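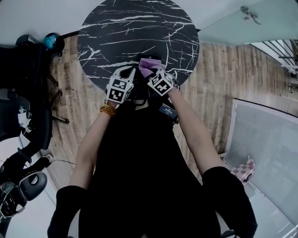
Naveed Paracha objected last term that a password rule which pupils cannot remember is a rule that pushes them toward one password for everything, and he asked for the handout to deal with reuse before length. The order has been changed.

Unit 5. Account safety for school-age users

Reuse. A password taken from one site is tried on others by automated means. The attack needs no guessing. In the Hanow exercise, 388 pupils completed the form and 379 gave usable answers; more than 30 reported using one password for both school mail and games.

Length. A passphrase of four unrelated words is preferred to a short string with symbols. Song lines and team names do not count as unrelated.

Second factor. A code from an app is stronger than a code sent by text — phone numbers can be moved to another SIM card. Backup codes are printed and kept at home.

Shared accounts. Siblings often share a login on a family tablet. Activity under a shared login cannot be tied to one person, so reports of abuse are harder to settle.

Terms used: credential, factor, recovery address, session.

Reading: Girnness workbook, section on recovery addresses. The Slanina notes are optional.

Task for September: draw the recovery chain for one account of your own. Mark each point where losing a device would lock you out. Leave out real passwords.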